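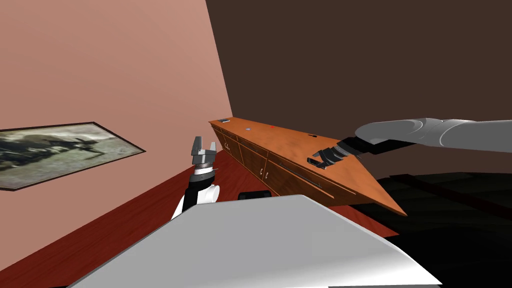 Kinderredaktion der Abteilung Werbung, Siltero Droltberg

Was ist ein Slogan?

Ein Slogan ist ein kurzer Satz, den man sich leicht merkt. Die Firma möchte, dass du dabei an ihr Produkt denkst.

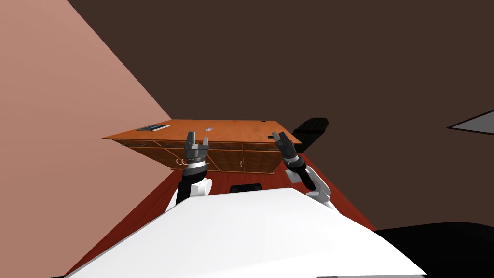

Gute Slogans klingen oft wie ein kleines Lied. Manche reimen sich, andere wiederholen ein Wort. Probiere es selbst mit einem einfachen Ding, zum Beispiel mit der Theke aus Holz auf dem Bild: „Alles hat Platz, mein Schatz!“ Khrystyna-Mariia Pavliuk hat für den Saft Unetti 17 Sätze geschrieben, und nur zwei haben ihr gefallen.

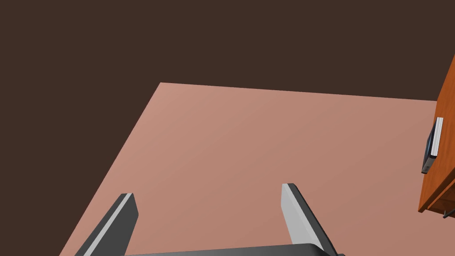 Die anderen waren zu lang. Lies deinen Satz laut vor und frage am nächsten Tag, wer ihn noch weiß.

Text: Taras Moroz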